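Home | Reviews | Software | Guides | About

Flivico 2 review: the motion planner I stopped swearing at

By Colleen Beaudoin
14 comments | 38 shares

I've been running Flivico 2 since March, mostly on simulated kitchen tasks, and I like it enough that I've moved every one of my old test scripts over to it. That took a weekend and a lot of coffee. If you've used version 1 you'll remember the config files (seven of them, all with slightly different ideas about what a joint limit was called). Now there's one file, and it complains in plain English when you get it wrong!

The basic job hasn't changed. You hand it a robot model, a scene and a goal pose for the hand, and it gives you back a path that doesn't run into anything. What's new is the replanner, which keeps working while the arm is moving, and a viewer that plays the wrist camera next to the planned path so you can scrub through both together. I had been doing that by hand with Masteck's log player and a pile of scripts, and I don't miss it one bit.
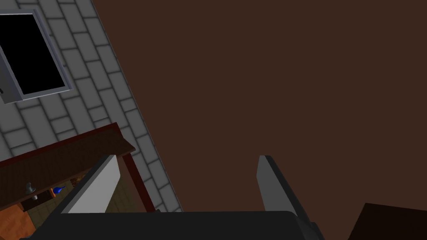 The replanner is where I spent most of my time. Cabinets are hard on planners, with big flat panels close to the wrist and very little room to turn, and the old version would happily pick a route that left the hand jammed up against one. I use the wrist view to judge how a path is going, and a moment like this one, with the fingers spread wide, nothing between them and that big brown surface filling most of the view, is the kind I like to stop on and check the clearance numbers. Flivico 2 draws them right on the timeline. You click, you get the closest distance for each link, and you can drop a marker and ask for a new plan from there. I love this feature. I've used it more than everything else put together.

For a rough test I set up 200 starts in the same kitchen, with the arm in a different pose each time, and ran them overnight. The old planner gave up on 31 of them. The new one gave up on 7, and five of those had a start pose I'm fairly sure was my own fault. Your kitchen will be different, and so will your arm, so take that as one person's numbers.

Grasp approach is better too, with a catch. You can now set a separate, slower speed for the last bit of travel and tell the planner which surfaces the fingers are allowed to touch. The catch is that the allowed list goes by part name.

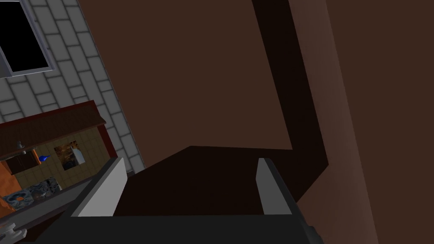
If your scene file has 100 parts called "panel" with a number on the end, you're in for a dull afternoon. I ended up renaming mine. Gaétan Lachance, who shares the cluster with me, wrote a little script that groups parts by their parent and feeds the list in, and he tells me there's a request open to have that built in. Please, yes.

Other gripes: the viewer eats memory on long runs, and undo only goes back one step. Importing from Hikgate worked the first time, but it flipped the camera's up direction, so check that before you start blaming your controller like I did. The docs are good on setup and thin on the replanner, where you really want them.

I'd still put it ahead of Dwivedi for anything with doors and drawers. Dwivedi is faster on open tables, and if that's all you do, stay where you are. For tight spaces I'm happy here, and I'm told the memory fix is in the next release.

Share this review | Print | 14 comments

Related
Dwivedi for tabletop work: a second look
Masteck log player, tips for big files
Moving scenes out of Hikgate
Naming parts so your planner can find them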